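Notebook, December, afternoon

Second pass on the loan book model for Nunbridge. Wouter Wouters sent the corrected file from the bank at lunch, and this one has the guarantor column filled in, so I could start again from the beginning. I write the steps down in detail because last month I could not repeat my own result.

What was wrong before: we counted the private clients and the commercial clients as two separate groups. In the old file Goossens is in both. The holding company has a property loan on the commercial side, and the family has a credit line in the private bank, guaranteed by the same holding. When I join the two, the exposure is much bigger than either list shows. Mosari has the same pattern, only smaller. Inent I first thought was also a case like this, but the guarantor is a different company with nearly the same name. I checked the registration number twice.

Matching rule for today: registration number first, then the address, and the name only as a last help. With names alone I got 27 false matches, most of them family trusts. I keep the list of these in the shared folder (tab "names_only") so that we do not argue about it a second time.

Then the stress runs. 3000 draws for each scenario, same seed as in the autumn. Base case, rates up, property prices down, and both together. In the combined scenario the tail loss goes up clearly when the groups are joined, and the average loss hardly moves. I had expected this but it is good to have it on paper. The largest 11 groups make most of the difference. If I take Goossens out, the tail comes back nearly to the old level, and that worries me a little – one client should not decide the shape of the whole curve.

I also tried 100 draws to see if a quick run would be enough for the weekly check. It is not. The tail jumps up and down from one seed to the next.

Colour for the plots: joined groups green, separate groups brown. Wouter finds the red and blue hard to tell apart on his printer.
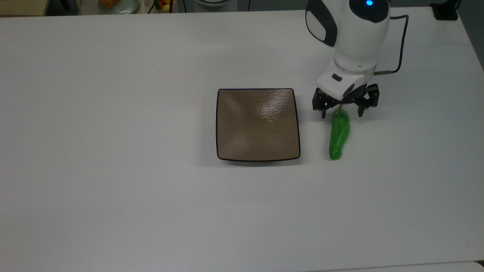

Green pepper and square dish on the white table.

Still open:
– collateral values for the private side are from the last appraisal, some of them old. Ask Wouter which date the bank uses.
– the credit line of Mosari: is the limit or the drawn amount in the file? I used the limit. If it is the drawn amount, the run must be repeated.
– currency. Two loans have no currency code and I treated them as euro. Marked yellow in the sheet.
– the script stops when the guarantor field has a slash in it. I corrected these by hand, but it should be fixed properly before the next file arrives.

Results saved under "joined_v2", the old ones I did not delete. Wouter will call at 16:30 about the appraisal dates, I will add his answer under this entry.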